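"We repair the toy, and the child watches us do it"

Zorko is a small toy library and repair shop on the second floor of an old school building in Clokska. It opened in June, and since then it has lent out 2572 toys. I visited the founder on a cold morning, when the heating was making more noise than the visitors. She asked me not to print her name. "Write about the shelves," she said. "The shelves are more interesting."

She worked for many years as a bookkeeper at Wovell, a furniture company. The idea of lending toys came to her when her sister moved to a smaller apartment. "There were four big bags of things the children did not touch anymore. Some of them still had the price on. I took the bags home and I did not know what to do with them, so I made a list."

The list is still in use. Each toy has a card with the number of its parts, the date of the last check and the names of the glues and paints that were used on it. A family pays a small fee for the year and can keep 2 toys at a time, for three weeks. If a part is lost, there is no fine. "I ask them to look under the sofa," she said. "Almost 500 parts came back to us this way, sometimes after months. One came in the mail, in an envelope, without a letter."

What do the families borrow most? She did not need to think. "Trains, always trains. Then puzzles, but only the ones made of wood. The parents say that cardboard becomes soft at the corners, and I agree with them." Puzzles are also the most work. She washes the boards with a cloth and mild soap, never under the tap, and she sands the pieces that have become too tight. Missing pieces are cut by a carpenter in Goicoechea street, who gets paid in jam.

Not everybody liked the plan at first. The owner of a toy store nearby was afraid to lose customers. Now he sends people up the stairs when they ask him for something he does not sell anymore. "We are not enemies," she said. "A child who borrows a train wants later to have a train."

The rent is paid until the end of next winter. After that she does not know. I asked if this worries her. "Of course – but I have cards to write." She was already looking for her pen.
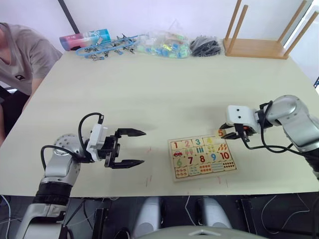 Photo: Zorko archive. Text published 2020-01-13.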